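Ovton Counter Chores User Guide
Section 4: Setting Up and Running a Counter Trial

4.1 What this section covers

This section explains how to load a simulated counter, run a tidying chore on it, and score the result. It assumes that Ovton is installed and that the arm model has been loaded and checked as described in Section 3. Real counters are covered in Section 7.

The chores in the Grelureck set are small. Move a cup from the back of the counter to the front. Put a fork on a dish. Pick up a pepper mill, carry it past the other items, and set it down upright. A person does each of these in a few seconds without planning. The purpose of a trial is to find out whether a given controller can do the same, how often, and what it disturbs on the way.

Users who want a single answer to "can it clear a kitchen counter" will not get one from this section. The score sheet gives a result per chore and per layout. Results from different layouts should be kept apart.

4.2 Before you start

Have the following ready:

– a controller that accepts joint or gripper-pose commands
– the Grelureck layout file for the room you intend to use
– a results folder with write access
– the chore list, either the one supplied or your own (see 4.6)

CAUTION: Do not start a trial with a results folder that already holds a run. Ovton appends to existing logs, and the two runs cannot be separated afterward.

4.3 Loading the counter

1. Open the Layouts panel and select the room.
2. Set the seed. The default is 833. Leave it there for your first run so that you can compare your placement with the one on file.
3. Press Load. Wait for the status line to read SETTLED. Items are placed slightly above the surface and dropped, so a cup or mill may rock before it comes to rest.
4. Check each item against the placement list. If one has left the counter, press Reseat.
5. Open the gripper fully and move the arm to its ready pose over the counter.
6. Switch between the available views and confirm that the target item can be seen in at least one of them.

Note: Step 6 is the one most often skipped. A large item near the viewpoint can hide much of the counter, including part of the item the chore is about. If the controller uses one view only, run step 6 in that view and write down what is covered.

Note: Shadows are rendered and they move with the arm. Controllers trained under flat lighting sometimes treat a dark patch on the stone as an object. Turn shadows off only for diagnosis. Trials run without them are not scored.

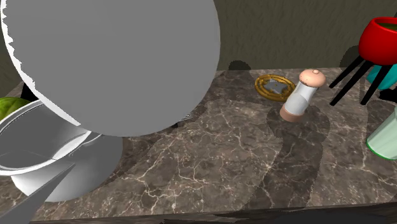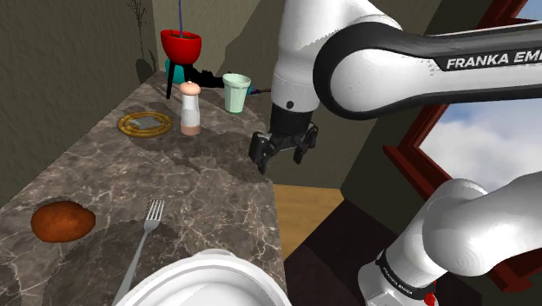
Figures 4-1 and 4-2. Marble counter layout, two views, with the pepper mill and mint-green cup toward the back. The arm and its open gripper appear in Figure 4-2.

4.4 Running a chore

1. Select one chore from the list. Do not queue several until each has been run alone.
2. Set the time limit. The supplied value suits most controllers. Slow planners may need it doubled, and the change is recorded on the score sheet.
3. Press Start. The clock begins with the first arm command, so planning time before the first motion is not counted.
4. Let the trial run to the end. If the arm stalls against an item, do not stop it by hand. The stall counts as a result.
5. When the clock stops, press Hold and inspect the counter before resetting. Look at the items that were not part of the chore as well as the one that was.
6. Fill in the disturbance field (see 4.5).
7. Press Reset. Repeat for the number of attempts you have planned.

CAUTION: Pressing Reset before Hold discards the final poses. The attempt is then marked void.

Item notes for the marble counter:

Pepper mill. The domed cap has a small knob and the body narrows below it. A grasp on the cap alone is allowed, but tends to slip when the wrist turns. Grasp the body where the fingers will fit.

Cup. It flares toward the rim. A grasp placed too low can push the cup upward and out of the fingers. Approach from the open side of the counter. The planter stands to the left of it.

Fork. It lies flat, and the fingers must come very close to the stone. Set the minimum height in the Contact tab before attempting this chore. Most controllers that have not been adjusted for thin items will fail it every time.

Round ring-patterned piece with the gray star. It is low and wide. No chore in the supplied list moves it, but it sits beside the mill and is easily pushed.

Planter. Treat it as fixed. The legs are thin and the solver will let a fast-moving link pass very close to them without a warning. Keep the planter in the keep-out list.

4.5 Scoring

Each attempt gets one of four marks.

DONE – the item is where the chore asks for it, upright if required, and nothing else has moved beyond tolerance.
DONE WITH DISTURBANCE – the item is in place, but one or more other items have been moved, tipped, or knocked off.
NOT DONE – the item is not in place when the clock stops.
VOID – the attempt cannot be judged.

Report DONE and DONE WITH DISTURBANCE separately. Adding them together hides the kind of failure that matters most in a home. A machine that delivers the cup and tips the mill has left the owner with a second chore.

Reference run. The Meno controller supplied with this release was run for 1,608 attempts across the Grelureck list. Of these, 1,537 could be judged, and 777 were marked DONE. Chores with a single upright item did best. Fork chores did worst by a wide margin. Siv Blomqvist and Tuncay Çınar marked the attempts independently, and Roy Tindall settled the ones on which they disagreed.

Use these numbers as a check on your installation. They say little about a real kitchen. The simulated stone has one friction value over its whole surface, the items are never greasy, and no one reaches across the counter during the run. A controller that does well here has passed the easier half of the test. One that does badly here is not ready for Section 7.

4.6 Adding your own chore

1. Copy an existing chore file and rename it. Names may contain letters, numbers, and hyphens.
2. Enter the target item exactly as it appears in the placement list.
3. Enter the goal region as a rectangle on the counter, or name another item to place the target on or beside.
4. State whether the item must be upright at the end.
5. Save the file and press Validate. An error of type E2 means that the goal region overlaps an item in the keep-out list.
6. Run the chore once by hand with the jog controls. If you cannot complete it this way, the controller should not be scored on it.

Note: Keep the wording of a chore narrow. "Tidy the counter" cannot be marked. Ilgın Ertürk's notes in Appendix C show how one broad request was split into separate chores, and which parts were dropped because two judges could not agree on when they were finished.

4.7 Common faults

Item sinks into the counter on load. The layout file is from an older release. Run the Convert tool on it and load again.

Gripper closes but the item stays put. Check the finger contact setting in the Contact tab. After an update it returns to zero.

Arm reaches the counter from the wrong side. The base pose was changed and not saved with the layout. Reload the room and repeat 4.3 from step 3.

Two runs with the same seed differ. Confirm that both used the same time step. If they did, send both logs to Jawad Dhanial at the support address in Appendix A, together with the layout file and the chore file.

Continue with Section 5 for batch runs.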